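Handout 8: Good practice at a demonstration station

Read this before your first session on the hand-held grippers. It replaces the September version. The risk assessment for the Siscombe room still applies and isn't repeated in full.

## 1. What counts as a rule

Three kinds of document come up in this module, and students mix them up.

- **Law.** Sets duties on the employer and on you. Not optional.
- **Standards.** Agreed technical documents. A contract or a regulator may point to one, and then it matters a great deal.
- **House rules.** Written by us for our own rooms. Break one and you lose your slot.

Most of what follows is house rules. Where they are stricter than the standard on your reading list, follow the house rule.

## 2. Before you start

Check that the station number on your booking matches the number on the floor. Walk round the table once and look at every cable run. Anything lying where you will stand or step back should be moved or taped down. Keep the hazard-striped bases clear – no bags, no coats, no drinks.

Roll sleeves up past the wrist and take off rings and watches. Look over both grippers for loose screws and worn jaws. Report a fault on the Drideo sheet and don't try to fix it yourself.

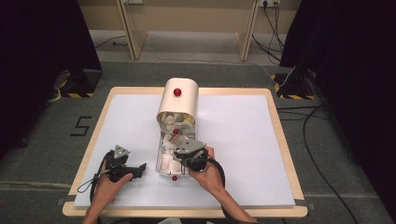 Keep both hands in view of the cameras from the first contact to the last. Move at a pace you could hold for the whole session. If a cable catches, stop, put the gripper down and free it by hand; pulling through the snag strains the connector and spoils the recording as well.

Markers stay where they were fixed. If one drops off, end the take and mark it void. Don't press it back on and carry on.

## 3. Records

Each take gets one line in the log: station, object, operator code, result. Use the Judon codes, not your own shorthand. A failed take is still a take, so log it. The last group handed in 629 lines, and 27 had no result filled in. Those 27 could not be used.

## 4. Reading

Section 5 of the module reader, on the difference between a hazard and a risk. Bring one case where a house rule goes further than the standard and be ready to say whether it should.

Revised May 6, 2021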